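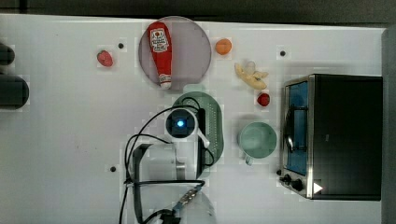 Dadetti Robotics Club, Manipulation Team

So my half of the project was the wrist camera, and Colton Turcotte had the fingers. We wanted to know if the new camera beat the old one at finding toy food on a white table (banana, strawberry, orange, the usual). I ran 20 tries with each, and the new one won pretty easily! The ketchup bottle gave both of them trouble though, mostly when it lay across the plate. I lost a whole evening in February to cable slack, so please leave extra loop at the wrist if you take this over. Colton's finger results come next.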